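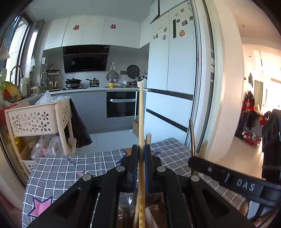 Guides > Creditors > Proposals and meetings

Reading time: 5 minutes

How to lodge a claim and vote when a restaurant group proposes an arrangement with its creditors

When a restaurant company cannot pay its debts as they fall due, it may ask its creditors to accept a formal proposal in place of liquidation. Creditors usually include landlords, food wholesalers, equipment lessors and tradespeople. This guide sets out the steps a small supplier should follow from the day the notice arrives until the vote is counted. It is general information and does not replace legal advice.

Throughout the guide we refer to Hailu, a restaurant group trading from 13 sites, and to Edton, a linen supplier owed money by it.

Before you begin

You will need your unpaid invoices, any signed supply agreement, delivery dockets and a current statement of account. If you hold a personal guarantee from a director, locate the original. Check that the name on your invoices is the legal name of the company making the proposal. Restaurant groups commonly operate each site through a separate company, and a claim lodged against the wrong one may be rejected.

Step 1. Read the notice in full

The notice will state the time and place of the meeting, the name of the administrator and the deadline for lodging claims. Enter the deadline in your calendar before doing anything else. Edton received its notice in May and found that the claim form was due at 4 pm on the business day before the meeting.

Step 2. Work out what you are owed

Add up all unpaid invoices for goods or services supplied before the date of appointment. Deduct any credits, returns and deposits held. Do not include goods ordered by the administrator after that date. These are normally treated as a cost of the administration and should be invoiced separately.

Edton's records showed 7 unpaid invoices. Two related to a site at Wultitthorpe that was operated by a different company in the group, and a separate claim was prepared for those.

Step 3. Complete the claim form

Enter the amount, the dates on which the debt arose and the nature of the supply. Attach copies of your documents and keep the originals. If you claim to hold security, or to own goods still on the premises, say so on the form and give the registration details. A creditor who stays silent on this point may be taken to have given up the security for voting purposes.

Step 4. Assess the proposal

The administrator's report should compare the likely return under the proposal with the likely return in a liquidation. Look closely at:

- the estimated payment in the dollar under each outcome
- when payments will be made, and from what source
- which sites are to close and which leases are to be varied
- whether related parties will share in the fund
- what happens if the company misses a payment

Put any questions to the administrator in writing before the meeting. Where the forecast depends on rent reductions, it is reasonable to ask how many landlords have already agreed.

Step 5. Appoint a proxy if you cannot attend

A company creditor must generally act through an authorised person. A general proxy may vote as they see fit, while a special proxy must follow your written instructions. Lodge the form by the stated time - a late form may mean your vote is not counted.

Step 6. Vote

Votes may be decided by number, by value or by both, according to the law that applies and the resolution proposed. A smaller creditor can therefore carry weight where many claims are modest. Hailu had 314 creditors, most of them owed small sums.

Step 7. After the meeting

If the proposal is accepted, it will usually bind all unsecured creditors, including those who voted against it. Retain the signed terms, note the payment dates and advise the administrator of any change to your bank details. Confirm changes by telephone, using a number you already hold.

Comments (3)

Skodeo
Does the deadline in Step 1 apply if the meeting is adjourned? Our notice doesn't say.

Guides desk
It depends on the rules governing the meeting. Please ask the administrator to confirm the position in writing.

produce_wholesale
We put the whole group on one claim form and had to redo it. Wish I had read the part about separate companies first.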